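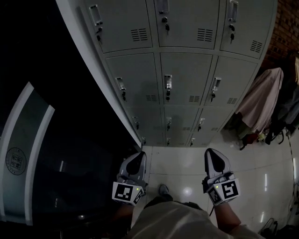
Page last changed: 24th October

About Skunell Concrete Cutting

Skunell is a concrete cutting and core drilling company. We work for builders, plumbers and home owners, mostly on slabs, driveways and basement walls. The company was started by Esperanza Cuesta and Onyekachi Nwosu, who met on the same job site and shared one wall saw for the first winter.

Today we are a crew of 20 and we keep two trucks on the road. Each truck carries its own water tank, so we do not need to ask for your garden tap. Since July we have also a small yard in Montoya, where the blades are stored and the slurry is collected before it goes to disposal.

Last year we drilled nearly 4000 holes. Most of them were for drain pipes and ventilation, and many were in older apartment buildings where the neighbours are at home during the day. For these jobs Araceli Garrido makes the schedule and puts a notice at the door before we come.

Rosaura Rengifo prepares the quotes. Please send her the thickness of the concrete, if you know it, and tell her if there is a heated floor. We scan for reinforcing steel and cables before every cut, and this is included in the price.

The office is open on weekdays from morning until the trucks are back.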